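Workshop notebook - open day, Rollthorpe
February, written up the same evening

Preparation

I arrived at the Rollthorpe building at 7.30 to have quiet time before the doors opened. The floor was already cleaned and the heater was on, but the room needed a long time to become comfortable. I did the joint check for both arms first and then the hands. The left hand passed at once. The right hand gave a warning on the thumb, the same warning we had in the autumn. I restarted the hand controller and the warning went away, so I wrote it in the fault list and continued.

We agreed last month to show the breakfast table. I was in favour of it. The sorting task we showed at Sheehan was faster, but the visitors there did not understand what was difficult in it. With a plate, bread and two bottles everybody knows how their own hand would do the work, and they look more carefully.

The operator sat behind the screen wall, with the headset, and I stood at the rope to answer. We had agreed to say clearly to every group that a person was guiding the arms. Some visitors were disappointed by this, but I think it is better that they hear it from us first. 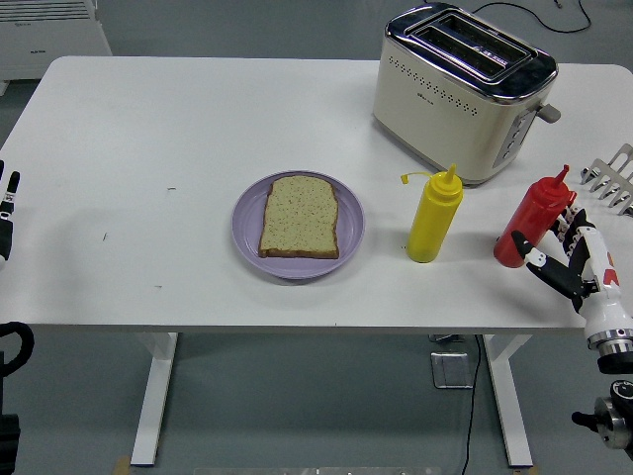

The red bottle was the object for the right hand all morning. The yellow one stays in its place and makes the approach more interesting for the operator, who must not knock it. For the grip we used the low force setting. I had tried the middle setting during the preparation and it pressed the plastic too much for my taste.

Between the groups I had time to look at the log. The hand log for the day has 3,367 lines, more than I can read in one evening. I have put it in the shared folder under Fumow, together with the settings file. Please do not rename the folder, the script looks for this name.

What the visitors asked

The first group was a school class of 30 pupils, and we had to divide it in two halves, as the rope does not leave space for so many. They wanted to know if the robot can eat. A girl asked why the fingers have so many joints if it only holds a bottle, and I thought this was the best question of the day. I answered that a bottle is easy and a knife or a bread bag is not, but I would like to have a better answer ready for the next time.

The adults asked mostly about price and about safety. Two people from Bovimari stayed for almost an hour. They make feeding equipment for farms and they are interested in the hands only, not in the whole machine. I promised to send them the drawing of the wrist flange - this is still to be done.

Afternoon

The groups were smaller after lunch, so I let the operator go slower. I asked for a stop beside the bottle before closing the fingers, with the hand open, so that people can see where it is going. It costs 5 seconds and it helps very much. In the morning the movement was continuous and several visitors asked to see it again.

The approach from the side is still too near the toaster and the rack for my liking. There is enough space, but the operator has to think about it every time, and a tired operator will touch something. I would move the red bottle a little to the front of the table and leave all the rest. 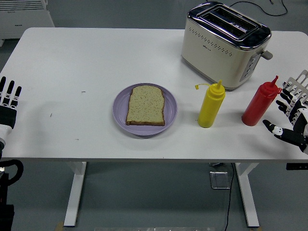 To do before the next visit

Look at the right thumb properly, with the cover off. A restart is not a repair.
Mark the places of the plate and both bottles on the table with small pencil crosses.
Send the flange drawing to Bovimari.
Write a half page about the hands for schools, in simple words.
Ask Rollthorpe if we can have the room from 7.00. Half an hour more would be enough.
Limit the groups to 13 persons at the rope.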